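Storing spare fuses, bulbs and batteries
May, by the Etska workshop desk

Small electrical spares fail in storage more often than they should. The usual causes are damp, short circuits between loose cells, and parts separated from the packaging that gives their rating. None of this needs special equipment to put right.

Batteries

Keep cells in their original blister pack until needed. Once a pack is open, stand the remaining cells upright in a close-fitting box, all facing the same way. Nine-volt blocks need tape over the terminals, as both contacts are on one face and any stray screw will bridge them.

Store at room temperature. A fridge adds little to the life of an alkaline cell and brings condensation every time the door opens. Rechargeable nickel-metal hydride cells rated at 2000 mAh lose charge on the shelf, so top them up before use. Never mix part-used and new cells in one device. Mark the month on each cell with a fine pen when it goes into service.

Fuses

Plug fuses look alike and are easily muddled. Sort them by rating, 3 A and 13 A at least, into separate envelopes, and write the rating on the outside in figures large enough to read by torchlight. Throw out any fuse with a loose end cap. A meter on the continuity setting will find a blown one among good ones.

Bulbs

Leave bulbs in their cartons. The carton carries the cap type, the wattage and the colour temperature, and the print on the bulb itself is often too faint to read. Put oven and fridge bulbs in a marked bag of their own — ordinary lamps will not stand the heat of an oven.

The bin

One open plastic bin with rounded corners is enough for most homes. Lidded boxes stack better, but a lid tends to collect other things on top and the contents are then forgotten. Boxed items go in on edge with the labels upward.
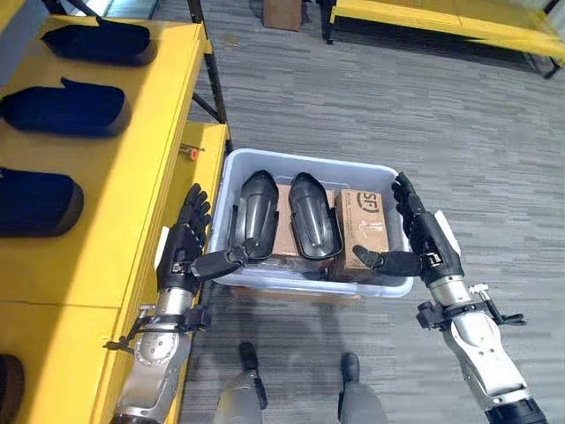 Keep the weight low enough to lift with both hands, and put the bin on a shelf between knee and shoulder height. Avoid the loft and the cupboard beside the boiler. Go through it twice a year. Cells that have leaked should be removed with gloves on and bagged separately for the recycling point.

Comments (2)

Kumeo
Do the fuse envelopes need to be paper? I have 30 small zip bags left over from another job.

Nzioka
Zip bags are fine, and you can see the fuse. I keep 14 of them clipped on a ring inside the meter cupboard.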